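Building a Hand-Held Gripper Pair — Session 4 Handout
Vestbridge Shared Workshop, Tuesday evening group
Notes by Mavis Hutchins

Print this page | E-mail this page

We use cookies to remember your settings. By continuing to use this site you accept our cookie policy. OK

What to have ready

By this session you should have both gripper bodies printed, the finger linkages moving freely, and the trigger springs fitted. If your linkages still bind, go back to the notes for Session 3 and redo the reaming step before you do anything else. Tracking problems and linkage problems look the same in a recording, and you will waste an evening if you try to sort out both together.

Bring the following:

Both gripper bodies
Marker cubes, printed and cured, with the marker sheets not yet glued on
Finger pads
Calibration plate
A soft cloth in a strong color
A USB drive with room on it

The parts list from Session 1 said to order pads from Morkard. That still holds. Two of you bought a harder pad and both of you had trouble with fabric, so please check the order code against the list.

1. Where we are in the build

The tool is a gripper you hold and squeeze. It has the same fingers as the arm we will mount in Session 7. You do a task with your own hands through the grippers, the cameras record it, and the recording becomes the training data for the arm. The arm can only learn from what the cameras saw and from where the grippers were at each moment. Tonight is mostly about the second part, position.

Position comes from the cube. Each face has its own marker pattern. The software finds a face, reads the pattern, and works out where the cube is and which way it is turned. The fingers are a fixed distance from the cube, so once you have the cube you have the fingers. That fixed distance is the reason the cube mount has to be stiff. If the mount flexes when you squeeze the trigger, the fingers move in the data when they did not move on the table.

2. Fitting the marker cube

Work on one gripper at a time and label it L or R on the inside of the housing before you start.

a. Dry fit the cube on its post. It should go on with firm thumb pressure. If you need a mallet, file the post.

b. Cut the marker sheets along the outer line. Leave the white border on. The software needs the border to find the edge of the pattern, and a sheet trimmed to the black will read well in bright light and badly everywhere else.

c. Glue the sheets with the spray adhesive, one face at a time, following the order on the cube diagram. Press from the center out. Bubbles matter more than you would expect.

d. Leave the cube alone while the adhesive sets. Start on the finger pads in the meantime.

e. Put the cube on the post, line up the notch, and run the screw in until it stops. Do not add thread lock yet. You will be taking it off again in Session 5.

Quang Phí has made a drill jig for the post hole and it hangs on the pegboard by the lathe. Use it. Drilling by eye gave us a cube that was tilted enough to see from the doorway.

3. Setting up the task area

Pick a table you can stand at without leaning. Put the objects where both hands reach them easily. A patterned tablecloth is fine and in some ways better than a bare table, as the headset software uses the texture to keep its own position. What you want to avoid is a plain shiny surface under strong light.

Run the cable behind you or off to one side and leave slack in it. Before recording, hold both grippers out in front, look down at them, then look up at the table. Both cubes should stay visible from the head camera for the whole move. If one drops out, bend your elbows a little more and try again.
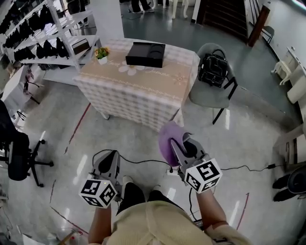 Start every recording from the same standing position. Tape on the floor works. Thaddäus Marti used chalk at his place and it was gone by the second evening, so tape is what we have in the cupboard now.

Do not change shoes partway through a set. This sounds fussy. It changes your height, your height changes the head camera angle, and then half the set has a different view from the other half.

4. Finger pads

The pads are wedge-shaped and there is a left and a right. The thick end goes toward the body. Press the pad onto the finger until you hear the tab click, then pull on it. If it comes off in your hand it was never on.

Close the fingers slowly with nothing between them and look along the gap. The tips should meet first and the rest of the pad should close up behind them. If the base meets first, the fingers are swapped or the linkage was assembled mirror-wise. Mingxuan Xu had this one and fixed it by moving a single link to the other side of the bracket, so check that before taking the whole thing apart.

Cloth is a good test for pads. It shows slip straight away, and it shows whether you are squeezing too hard, because the fabric bunches up between the tips. Try picking it up by one corner, then by the middle, then off the edge of a box.

5. Wrist camera

The wrist camera sits on the gripper body and looks out along the fingers. The check is simple. Both fingers should be in view, they should be in focus at the tips, and there should be enough room beyond them to see the object before you touch it. A common mistake is to tilt the camera down so the fingers fill everything. It looks tidy on the screen, but the arm then has nothing to steer by until it is already on top of the object.

Set the exposure by hand. On automatic, the picture brightens and darkens each time you swing past a window, and you will see it pumping through the whole recording. The workshop has windows and skylights, so set it with the lights on and leave it. If you record in the evening, set it again.

Focus is set at 24 centimeters on the lens ring. Put a dab of paint pen across the ring and the housing once it is right. If the two halves of the paint mark stop lining up, the lens has turned.

Two people working the same table will get in each other's view. That is allowed. The software tells the grippers apart by their marker patterns, and other people in the background do no harm as long as they do not carry a marked cube through the middle of your task. 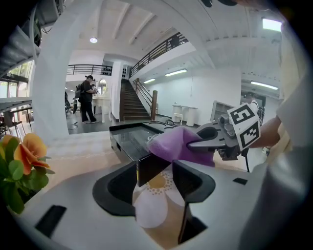

Fig. 2. Wrist camera view along the two finger pads. The second gripper, at right, holds the cloth against the side of the black tray.

6. First recordings

Keep them short. Pick up the cloth, touch it to the box, put it down, step back to the tape. Say the take number out loud at the start of each one. The sound track is not used for training, but it is the fastest way to match up files when the clocks drift.

For each take, write in the log:

Take number
Which gripper did the pick
Whether a cube dropped out
Keep or discard

Discard anything where you dropped the object and grabbed it again without thinking. If you dropped it and recovered on purpose, keep it and write "recovery" beside it. We want some of those.

The group total stood at 321 kept takes at the end of last session. We are aiming for 1,000 before the arm goes on. Duyên Mai keeps the master log and will not accept takes without a keep or discard mark, so fill it in as you go.

7. Checking your files

Copy the recordings to the workshop machine before you leave. Open one from each gripper and run the cube check script. It prints a line for each stretch where no marker face was found. Short gaps are normal when you turn your wrist over. A long gap in the middle of a pick means the take is a discard.

If the script finds no cube at all, go through these in order:

Is the L and R setting in the config file correct?
Is the marker size in the config the size you printed?
Are the sheets glued in the order on the diagram?
Is the exposure too high, so the white faces have burned out?

The marker size is the usual one. Some printers scale the page to fit without asking. Measure the black square with calipers, type that number into the config, and run the script again.

8. Costs so far

The shared fund has spent $850 on the two common gripper pairs, including the failed first print of the housings. Filament for your own pair is on your own account. Spare screws, springs and adhesive come out of the fund. The Tedonport order is in and the bearings are in the drawer marked Jalali, which is the name of the old supplier and has nothing to do with what is in there now.

Before next session

Record a set of takes with each hand doing the pick. Have your paint mark on the lens ring. Read the section on time sync in the Session 5 notes, at least as far as the flash test — we will be doing it first thing and it takes two people. Anyone without a partner should tell me by e-mail and I will pair you up.

The laser cutter is booked by another group for most of May. If you still need a base plate for the arm, get your drawing to Quang this week.

Print this page | E-mail this page

Get workshop notes by e-mail. Enter your address to subscribe to our newsletter. You can unsubscribe at any time.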